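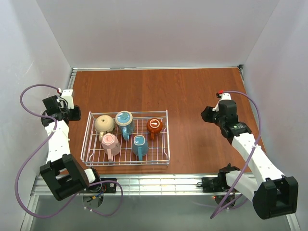 Ditte Laxdal had until Friday to spend the money or lose it, and she had never in her working life been so close to a spreadsheet she hated.

The Thorlacius Hotel washed 366 mugs on an ordinary day. Ditte knew the number because Halfdan Hafstein, who owned the hotel and most of its opinions, had printed it on a sheet of paper and taped the sheet to her monitor. Under it he had written ROBOTS? and underlined the question mark.

So she had called Plukunik, who made them, and Claltisix, who rented them, and now she was standing in a Plukunik showroom at 10 in the morning with a clipboard, beside Aksel Ragnarsson from the kitchen. Aksel had come along as the technical expert. He owned a drill.

"Two arms," said Valdemar Snorradóttir of Plukunik sales, in the voice of a woman introducing her sons.

"Can we get one?" said Ditte.

"You can get one. People with one come back for the other."

Ditte wrote down *two* and put a box around it.

## What it costs 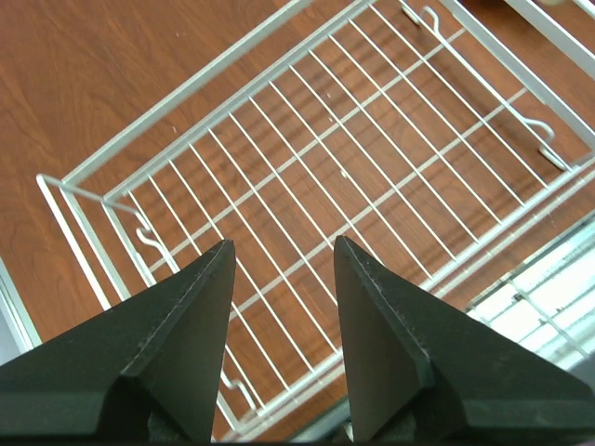

## What it really costs

The quote ran to four pages. The arms were on page one and were almost reasonable. Page two was the things the arms stood on. Page three was called Enablement, and neither Ditte nor Aksel could find a noun in it.

"What's Kevach?" Aksel asked.

"Kevach is the care plan," said Valdemar.

"And if we don't take the care plan?"

Valdemar looked at him with real tenderness. "Then you'd have the arms," she said, "without Kevach."

Ditte asked about spare fingers. Spare fingers came in packs of 25. She asked how many a normal kitchen got through in a year and was told there was no such thing as a normal kitchen, so she wrote *one pack* and then, remembering who stacked the plates on weekends, changed it to *two*.

"Do they do wine glasses?" said Aksel.

"Mugs are a wonderful place to start," said Valdemar.

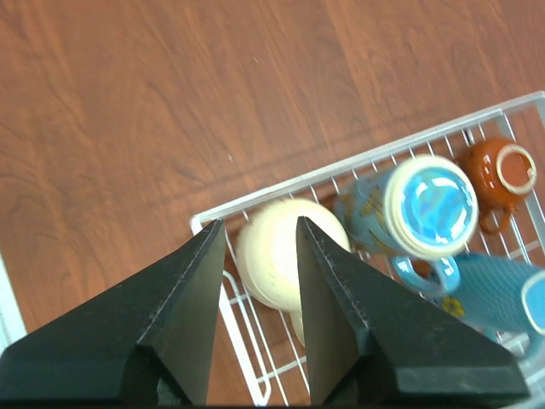
Halfdan called at lunch. He wanted to know if it was faster than Aksel.

"Which part of Aksel?" said Ditte, and took the phone out to the parking lot.

She told him the arms would eat 80 percent of the equipment budget, and that the rest would go to Kevach, whatever it was. The ice machine would have to hang on until June. Halfdan was fond of the ice machine. There was a long silence in which she could hear him being fond of it.

"Could the robots make ice?" he said.

"I'll ask."

She didn't ask. She ate a sandwich in the car and built a second spreadsheet on her phone, in which the hotel rented from Claltisix for a year and bought more mugs in the meantime. It was a beautiful spreadsheet. It fit on one screen. With enough mugs, it suggested, a person could put off washing them almost indefinitely.
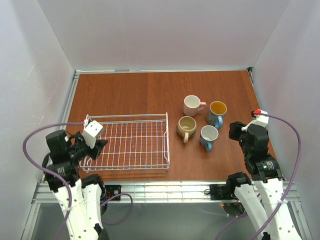 Aksel was still inside when she got back, leaning on the wall with his arms folded, talking shop with Valdemar. He had gotten her down to one pack of fingers, thrown in free, and had agreed in return to a training day, a second training day, and a mat.

"What's the mat for?" said Ditte.

"It's for standing on," said Aksel.

She turned the clipboard to a clean page and wrote *mat*.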